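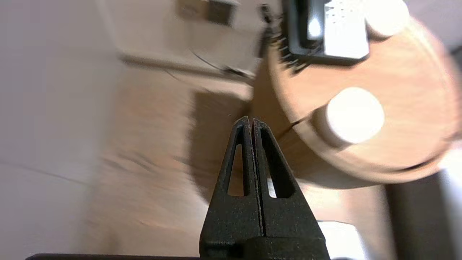 Figure 3. Round table in the lounge at Bistwood, from the wrist camera, with the gripper closed.

4.2 What the staff kept for themselves

When we first visited Bistwood, one of the two guest houses run by Clestarbridge, we expected to spend our days asking about speed. The staff were very kind about our questions, but what they wanted to talk over – usually at length, and usually with coffee – was tables. A round table in a lounge collects a bit of everything by the time guests leave, and the people who reset these rooms carry a good deal of knowledge about what may be moved and what had better be left alone. None of that was in the task list we had written for Fonska, our tidying system, and we spent most of November putting it there with their help.

Over the study period we gathered 119 written remarks from the staff. Roughly 400 pickups were reviewed with them afterward, using wrist views like those shown in this section. Small belongings came up again and again. A cup is a cup, people told us, but a fob may be somebody's way home, and several of them were uneasy about letting a machine decide where it should go.

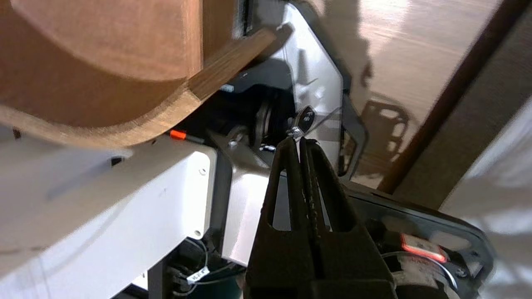 Figure 4. Wrist view of a black fob with a silver-colored metal ring or clip, held between the fingertips.

We settled on a rule the staff proposed themselves, in which Fonska may lift such an item but a person chooses its place. This gave the housekeepers a new duty, and some of them were quite fond of it, while others felt it broke up a morning that used to have its own rhythm. At Merrick, the smaller house, the same rule was taken up more slowly, and the shift lead there still prefers to clear belongings by hand before the robot starts.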